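The woman who runs the security desk at Pirkosa asked me not to use her name, and after an afternoon with her I understood why. Her job is to look at other people's phones, people who think somebody has been reading their messages, and a fair number of them are right. She lives in Filevthorpe, a town she likes very much and describes as having one good bakery and terrible parking, and she works from a room at the back of her house with the blinds half down.

She made me tea before she would talk about anything. Then she asked me to turn my own phone off, all the way off, and leave it in the hall on top of the radiator cover, where I suppose a great many phones have sat before mine.

"People expect me to have a laboratory," she said. "What I have is a laptop, a second laptop that never touches the internet, and a lot of patience. Most of the work is reading. You read logs until your eyes hurt, and then you read them again the next morning and see the thing you went past."

Pirkosa is small. It started as a helpline for reporters and union organizers who had been getting odd text messages, the kind with a link about a missed delivery or an unpaid fine, and it grew from there. Last year the group took in 652 requests for a full phone check. She did not want to say how many of those turned up something serious, partly to protect the people involved and partly, I think, out of a dislike of being quoted on numbers that others will then use to sell things. What she would say is that 14 of the cases share enough details that she believes one outfit was behind all of them. She calls it Cluten, after a scrap of text that kept showing up in the files it left behind.

"It doesn't mean anything as far as I can tell," she said. "Somebody typed it once and forgot to take it out. That's how a lot of this gets found. These are people with jobs and deadlines, and they get sloppy in the afternoon like everybody else."

I asked how a phone gets watched in the first place, and she was careful to bring me down to earth. The stories that make the evening news are about tools that need no click and no mistake from the owner. Those exist, and they are expensive, and whoever pays for them tends to save them for a short list of targets. Much of what crosses her desk is plainer. Someone is sent to a page that looks just like their email sign-in. Someone is talked into adding a "work profile" to their phone. Someone's former partner still knows the passcode and has for years.

"I get people who are certain it's a foreign government," she said, "and I listen, and I take it seriously, because sometimes it is. But I always ask who has had the phone in their hands. I ask it gently. It can be a hard question to answer out loud."

She has a lovely way of slowing down when she gets to the parts that matter — you can hear that she has had this talk many times with people who were frightened, and that she has worked out which words help. She never says "infected" to a client. She says "there's something here I want to look at more closely," and then she explains what she is going to do next and how long it will take.
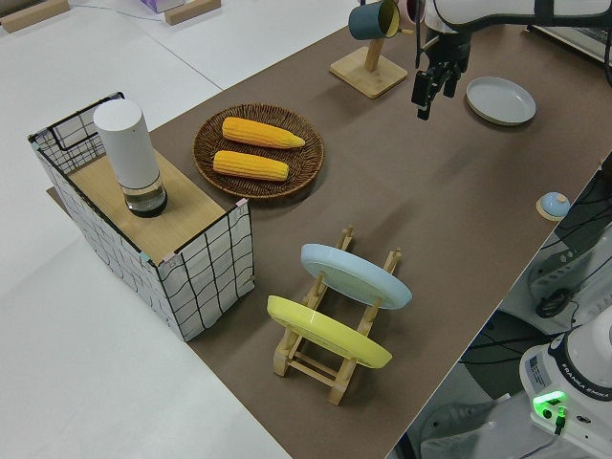
Does restarting a phone get rid of spyware? Sometimes it clears a tool that lives only in the phone's memory, but the sender can often put it right back, so she treats a restart as a good habit and never as a cure.

The Cluten cases began for her in November, when a lawyer sent over a phone whose battery had started draining overnight. A tired battery is usually just a tired battery, and she told him so. She checked it anyway. Tucked in among 2973 lines of crash reports was a short run of entries that should not have been there, all within the same few minutes, all from a program that the phone's maker does not ship.

"I got up and walked around the garden," she said. "I remember it was cold and I hadn't put a coat on. You get a feeling in your stomach, and you have to let it pass before you write anything down, or you'll write down what you want to be true."

She passed her notes to Kongkaew, a slightly larger research group that she trades findings with, and asked them to look without telling them what she thought she had. They came back with the same entries and two more she had missed. She still sounds pleased about that, which I found rather charming in a person who had just been shown her own oversight. After that the two groups went back through older cases together, and the list grew to where it stands now.

Neither group has said who the customer was. I pushed on this a bit, as one does, and she let me push. There are servers, and the servers were rented by somebody, and the renting was done through companies that seem to exist mostly as mailboxes. She has a view of her own. She would not give it to me, even off the record, even after the second pot of tea.

"If I'm 100 percent sure, I'll publish it with the evidence attached so that anybody can check," she said. "If I'm less sure than that, then all I've done is start a rumor about people who have better lawyers than I do."

What does she tell ordinary folks, the ones who will never be on anybody's short list? Install the updates when they come. Change the passcode if anyone else knows it. Go through the list of devices signed in to your email and throw out the ones you don't recognize — she had me do this later at home, and I found a tablet I gave away years ago, still cheerfully signed in. If a message makes you feel hurried, put the phone down and go do something else for ten minutes.

And for those who do have reason to worry, she would like them to ask for help before they wipe the phone. A wiped phone feels cleaner, she said, and she understands the urge completely, but it takes the evidence along with it, and then she can't tell the owner what was taken or when it started.

It was getting dark by the time she walked me out. I got my phone back from the hall, and she stood in the doorway while I waited for it to start up, telling me about a client who now calls her every few months just to chat. The phone had been clean all along. "She says it's nice to talk to someone who doesn't think she's silly," she said, and then she told me to turn left at the end of the street, where I might still catch the bakery open.

Published 16/02/2023 | Contact us | Copyright, all rights reserved | Back to top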